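Voveck: a desk arm that clears up after you, eventually

README and data card, last touched March 4, 2026

What it is

Voveck is a small hobby-servo arm built on one end of a shared workshop bench by Akosua Aryee (mechanics, wiring, swearing) and Ayuba Abubakari (software, optimism). It moves light objects from one dish to another. It was meant to make drinks. We lowered the bar and are happier for it.

The name was on a label in the parts drawer and we have never found out what it belonged to.

What's in the folder

episodes/ has 406 recordings, each with wrist camera video and joint positions
calib/ has servo offsets, redone whenever somebody leans on the bench
print/ has the bracket and housing files, final version, followed by the final versions
notes.txt is mostly Ayuba arguing with himself

Of the recordings, 50 are held back for testing. Another 15 are marked "bad" in the index: the arm stalled, or the cable to the wrist came out, or tea happened. We left them in. If you only want the nice ones, filter on status.

Task

Pick up one clear plastic cube from the bowl, carry it across the mat, let go over the dish. A run ends when the cube lands or after 75 seconds, whichever is the less embarrassing. Every recording was driven by hand with a second, unpowered arm, so any hesitation you see is human.

Known problems

Clear cubes are a rotten choice of object. The camera sees the highlights and not much else. We had a bag of them already.

The mat doesn't lie flat. Akosua ironed it in August through a tea towel, which improved the tea towel. Height readings near the crease are out, and a cube dropped there may wander off. Please don't average this away, as your own mat will do the same.

Small white bits turn up on the mat in plenty of the recordings. Our early detector was very keen on them and kept trying to tidy them into the dish, which in fairness is more initiative than the arm has shown since. The masking script ignores anything that small.

Servo 4 hums. It has always hummed.

Bench layout

Bowl on the left, dish on the right, mat between them, everything else wherever it was put down. Positions vary from one recording to the next and are not logged.
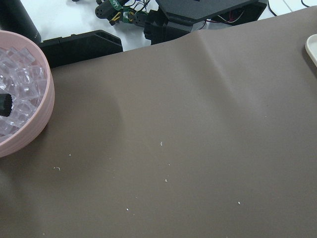 Fig. 1. Wrist view: bowl of clear cubes, creased mat, servos and wiring on the white tabletop behind.

Using it

Run check.py first. It complains if the video and joint files differ in length, and they sometimes do by a frame or two. Trim the longer one. The loader expects the folder names exactly as above, lower case, no spaces.

Do what you like with the recordings. The bracket files are free too, but print them solid; the light ones snap at the slots.

Still to do

Proper strain relief on the wrist cable
A lid for the open side of the housing
Replace servo 4 (Akosua)
Stop saying servo 4 is fine (Ayuba)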